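**Mill clock at Skodgate keeps losing time: regrease or strip it?**

**kocsis_t**
I've taken on the winding of the turret clock at Skodgate Mill. It's a flatbed movement with a Grureck plate on the frame and no date anywhere I can find. It was keeping decent time through the summer but since the start of November it has been losing almost 50 seconds a day. I've raised the pendulum bob as far as I dare and it only helped for a week.

The previous winder left a tin of brown grease and a note saying "all wheels, monthly". There is a lot of it on there. Do I clean it off in place with rags and white spirit, or does the whole train need to come out? The owners have offered up to £200 for now, so calling a firm in is not on the table yet.

Tímea Kocsis

**bellframe**
Grease on the wheel teeth is your problem. It goes stiff when the weather turns and it holds grit. Teeth on a turret clock should run dry. Oil the pivots, a small drop on the pallets, and leave the rest alone.

I would strip it. You can't clean the pivot holes properly with the arbors in, and if it's been greased monthly for years the holes will be full of black paste.

**Ornadau635**
Disagree with stripping it as a first step. She has been winding it for a few months and has no drawings. A flatbed comes apart easily enough, but there is a heavy weight on that line, and people get hurt letting trains down. Clean the teeth in place with a stiff brush, flush the pivots, oil, and see what it does over a fortnight.

**bellframe**
I took it as read that the weights come off first.

**Ornadau635**
It should be written down all the same. Someone will find this thread in three years and do it in the order it's posted.

**ona_p**
I look after a similar movement at Cordeiro House and did it in two stages. Brush and flush in the first winter, full strip the following spring when I had someone to help with the lifting. The first stage brought it from a minute a day down to ten seconds. The second stage got it to three or four, and that was mostly the escapement.

Things I'd do again: mark the meshing teeth with a paint pen before anything moves, bag the taper pins by arbor, and put a cloth down on the bench so small parts don't roll.
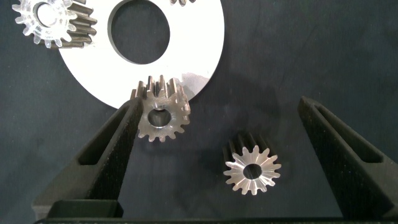 What oil should go on the pivots of a turret clock?

A proper turret clock oil, one drop per pivot, and wipe off whatever runs down the frame. Mine is a synthetic and it stays put in an unheated tower. I wouldn't use engine oil or anything from a spray can. The little bottles for mantel clocks are too thin.

Ona Petrauskas

**kocsis_t**
Thanks all. The weights are on steel line over a pulley in the roof and I can let the going side right down to the floor boards, so that part I'm comfortable with. The strike side doesn't go all the way down, it stops on a beam. I'll leave that alone until someone has looked at it with me.

Ona, did you use white spirit for the flush or something else?

**ona_p**
White spirit for the teeth, with the windows open and no heater on. For the pivots I used the same on a pipe cleaner, then a dry one, and kept going until they came out clean. It took most of two afternoons.

**pallet_arbor**
Before you touch anything, check the suspension spring. I had one with a crack halfway across and the clock lost time in just this way. It gets worse when it's cold. A new one is cheap and takes ten minutes once the pendulum is supported.

Also check the hands. If the bearings behind the dial are dry the clock is dragging them round all day.

**bellframe**
Hands are a fair point. The spring I doubt, a cracked one usually shows up as a wobble in the pendulum first.

**pallet_arbor**
Mine didn't wobble.

**Ornadau635**
Nor did the one I changed in 2000. Look at it with a torch from both sides.

**kocsis_t**
Went up this morning. The suspension spring looks sound from the front, but I can't see the back without moving the bracket. The hands turn freely with the clutch off. I've brushed the great wheel and second wheel and got half a jam jar of brown muck out of the teeth. Pivots next, when I've bought the oil. Clock is stopped at twenty past nine for the time being and there is a notice on the door.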